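ok gripper thread, been putting this off since September. three finger sets, two controllers, one sim kitchen, not enough coffee. going fast so forgive typos

1/
Setup first. Everything is in sim for now, same counter, same microwave, same arm model. Wrist cam plus one fixed cam further back. I only look at wrist cam footage when I'm scoring. The fixed cam lets me cheat -- I see the whole arm and start making excuses for it.

2/
Finger sets, with the names we use in the lab:
Hodton -- flat parallel pads, soft
Kunden -- wedge, hard, pointy
Brarach -- curved, made for bottles really
Controllers are plain position control and the impedance one Gøran Tveit wrote over the summer. Will just call them stiff and soft.

3/
Knobs. This is where most of my time went. A dial with a raised grip bar sounds easy, you pinch the bar and turn. Except the pinch has to line up with the bar and the bar moves the second you touch it a bit off. 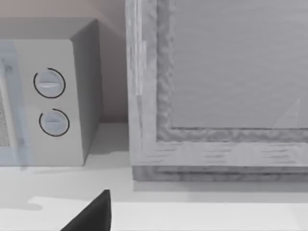
wrist cam, wedge finger coming in low. two dials, one over the other, pick one

4/
Hodton pads on the upper knob: fine with the soft controller, awful with stiff. Stiff just shoves. The pad squashes, the contact patch goes huge, then the whole thing slides off the bar and the wrist keeps turning in thin air like nothing happend.

5/
Kunden on the same knob: other way round. Likes stiff. The point gives you a tiny contact so you need the approach dead on, but once it's there it stays. With soft it wanders. Got 4 clean turns in a row on stiff before the first slip, best streak of the lot.

6/
Brarach on knobs: no. Moving on.

7/
Somebody asked why not just make the knob friction higher. Because then I'm tuning the kitchen and not the gripper?? Friction stays where it is for all sets. If it's wrong it's wrong for everyone.

8/
Camera stuff. Shadows are a bigger deal than I wanted. The hand throws a blocky shadow on white counter and my edge detector LOVES it. Thinks it's a ledge. Pale counter, pale microwave, hard to find an honest edge anywhere, so of course it grabs the shadow.
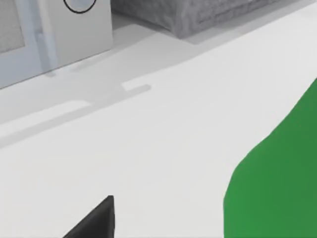

WHAT I CHANGED AFTER THAT

9/
Dropped the edge detector for approach. Using depth from the wrist cam with a simple plane fit for the counter, and the shadow is gone as far as the planner cares. Slower by a bit. Don't care.

10/
Kept color for one thing only: finding the green object. It's the one strong color that isn't the gripper so a dumb threshold gets it every time. Yes I know this will fall apart in a real kitchen. Real kitchen is later's problem.

11/
Soft controller notes, for Gøran mostly. Gain on wrist roll is too low for dials, it gives up before the knob does. Doubled it and it was OK. Left the rest alone. Please don't "clean up" my config again, I had a reason for the order of those lines

12/
Also the wedge pokes up into the bottom of the wrist view all the time. I used to mask it out. Now I leave it in and use the tip as a reference point, one less calibration step to mess up. Wish I'd done it from the start tbh.

13/
Cabinet panel next to the microwave: gap is narrow. With Brarach fingers the hand clips the panel on the way to the lower knob unless you come in from the front and tilt. Hodton clears it. Kunden clears it easily, it's the skinniest by a lot.

14/
Where I landed for now:
knobs -- Kunden, stiff
anything cloth or fluffy -- Hodton, soft
bottles -- Brarach, either one
I'd love one set that does it all but after this I'd take a quick-change wrist and be happy

15/
Not tested: the microwave door. The hinge in my model is still way too loose and it swings if you look at it. Stankevičius has a better one and said I can have it once the exporter stops flipping the axes.

16/
Configs and the raw scoring sheet go up tonight if the upload behaves. The sheet has my notes in it, some are rude, they're about me

17/
oh and if anyone has run pointy fingers with a soft controller on dials and got it to NOT wander, tell me what damping you used. replies open, I'm back on this at 9 tmrw morning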